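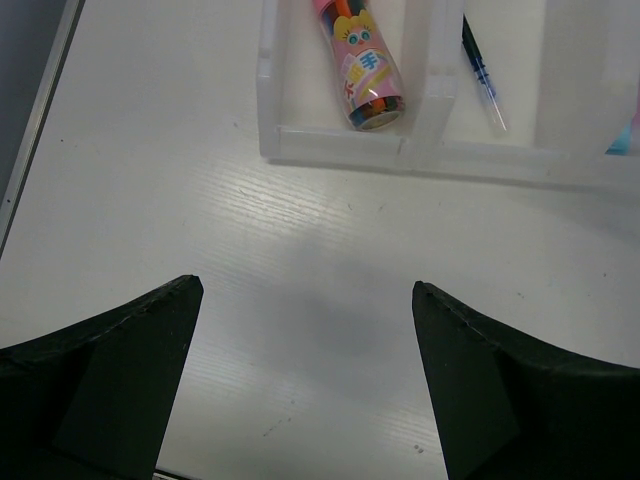

Sorting a desk drawer by frequency of use

1. Empty the drawer and wipe the base. Measure the inside width at the front and at the back — older Corkeck units taper by a few millimetres.

2. Test each pen on scrap paper. Discard any that skip after two strokes.

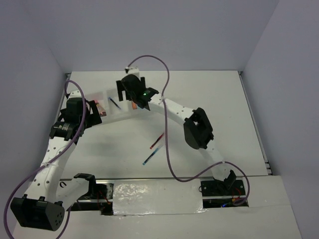

3. Divide what remains into daily, weekly and rare. Daily items go at the front. Refills and spare leads go in a labelled envelope at the back.

4. Cut the liner to size. A 630 mm drawer takes one Lateck sheet with 20 mm trimmed off.

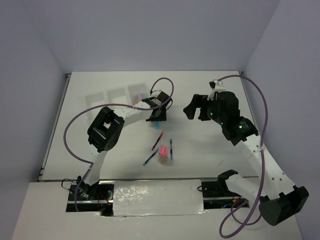 White tabletop with walls on three sides.

5. Refit the drawer and check that it closes fully. Repeat each May.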